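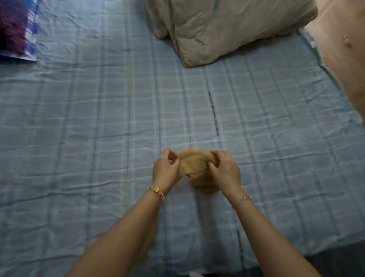

Home > Forums > Hardware > Grippers and Cameras

Two-finger vs three-finger for cloth, pick one

latchkey_ohm
Budget is 1,580 total. Torn between the Brennan parallel jaw and the Clasari three-finger. Job is folding - small towels, knit stuff, microfiber. Camera is on the head, none on the wrist yet. Anyone run both?

dunewire
Ran both. Brennan, easy. Opens fast, pads are cheap. The Clasari fingers kept bunching the edge and then you've got a wad.

pivot_moth
Disagree. Parallel jaw is fine once the corner is up off the table. Getting it up is the whole problem. Flat towel, short pile, two stiff pads - it just skates. Clasari dragged the corner up 27 times out of 30 for me, the Brennan was way under that. 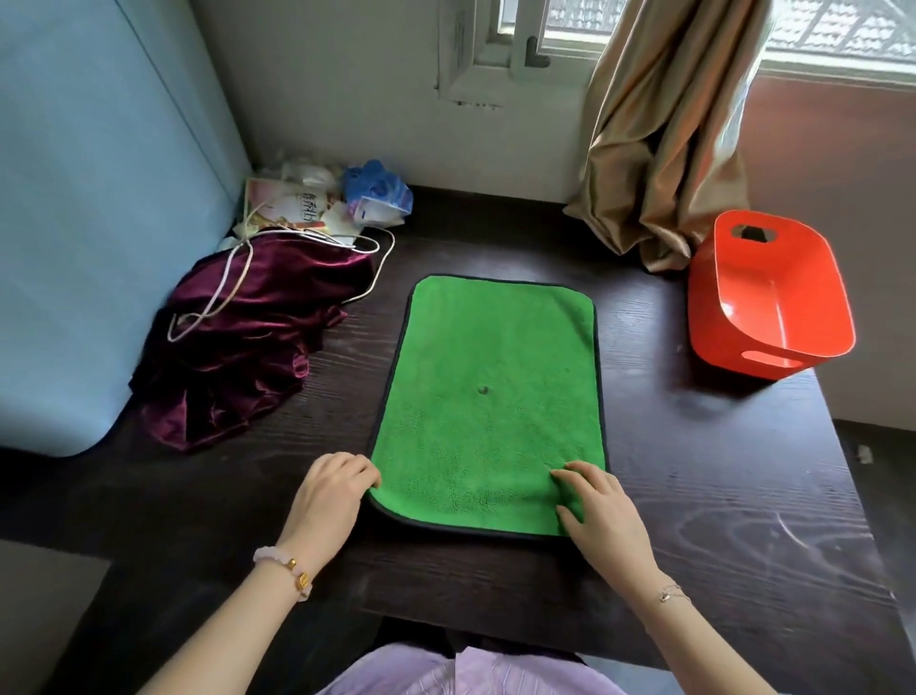

And hands cheat, one holds the cloth down while the other curls the corner. So if you only have money for one arm you need something doing the holding. I used a strip of grippy shelf liner, worked ok.

dunewire
What pads tho? Stock ones are garbage. Swap to the soft silicone, 4 in a pack, diffrent gripper after that.

latchkey_ohm
Stock, yeah. Does the Dirkaston controller care which one I bolt on?

pivot_moth
No, but set the current limit low or you'll cook the Clasari motor. Grutgate had the arm mount for 540 on Saturday, might be gone.

dunewire
Still say Brennan. Put the leftover money in a wrist cam, head view loses the corner as soon as teh fingers close.

latchkey_ohm
ok ordering pads first, will post numbers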